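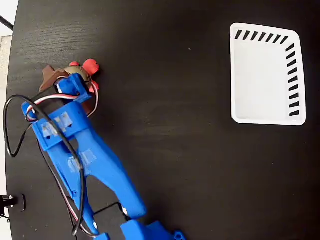
4.2 How free bet offers change first-week betting

We now turn to what was, for us, the most exciting part of the data. The Tralside records cover 1,587 new accounts, and 326 of them were opened through a free bet offer on a tennis match. All the others signed up with no offer at all, so the two groups can be set side by side from their very first bet.

The contrast is striking! Offer accounts placed a larger first bet, as earlier work would lead us to expect, but they also picked longer odds, and they went on doing so after the free bet was used up. We had guessed that the habit would fade within a day or two. It lasted the full week, and it was strongest among bettors whose first bet lost (see Figure 3 for the daily averages).

Zuvport, the second site in our study, gives a useful check. Its offer paid back a losing bet in cash – a small change on paper – and there the taste for longer odds was much weaker. Of the 229 Zuvport accounts that took the offer, only 29 moved to longer odds after the first bet. Cash can be withdrawn, while a free bet has to be played, and we think this difference deserves far more attention than it has had so far.

Two limits should be kept in mind. Bettors chose for themselves whether to take an offer, and those who did may have liked risk more to begin with. We also cannot see bets placed on other sites.

Figure 3. Average odds chosen per day in the first week, Tralside accounts, with offer (solid line) and without offer (dashed line). Free bets are left out from the second day on.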